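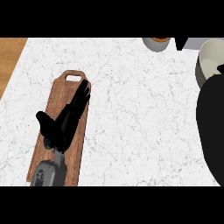 **Care of Kitchen Surfaces: Notice to Residents of Fellden Court**

The Residential Services Office has revised its guidance on kitchen surfaces. The revised guidance applies to all 60 apartments in the Clillero and Rosel buildings and replaces the page on countertops in the move-in handbook.

Stone countertops should be wiped with warm water and a small amount of mild dish soap, then rinsed and dried with a soft cloth. Vinegar, lemon juice and bathroom descalers must not be used on marble or other natural stone. These products are acidic and dull the finish, and the dull patches can be removed only by repolishing. Wine, coffee, tomato sauce and citrus should be wiped up promptly. Residents who are unsure what their countertop is made of may ask the office, which keeps a record for each apartment.

Food should be cut on a board at all times. Wooden boards are to be washed by hand, dried with a towel and stood on edge until fully dry. They should not be left to soak or placed in the dishwasher. A board that looks pale or feels rough may be treated with food-grade mineral oil, left overnight and wiped clean in the morning. Cooking oils are not suitable and turn rancid over time. 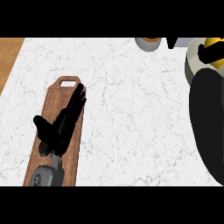
Hot pans should be set on a trivet. Damage caused by heat is not treated as ordinary wear and may be charged at move-out under Section 13 of the lease.

Resealing of stone countertops in the Rosel building will begin on Monday, February 20, 2023. The work has been assigned to Pangaribuan Stone Care, and each kitchen will require one visit of 2 hours. Residents are asked to clear their counters the evening before and to keep them clear for the remainder of the day of the visit. Small appliances may be stored on the floor of an adjoining room. Appointment slips will be delivered to mailboxes no later than 3 days before each visit. The schedule for the Clillero building will appear in the next newsletter.

Requests for a different appointment time, and reports of chips, cracks or loose edges, should be sent in writing to Nahom Birhane, Residential Services. Please include the apartment number and a daytime telephone number. Printed copies of the revised guidance are available at the front desk.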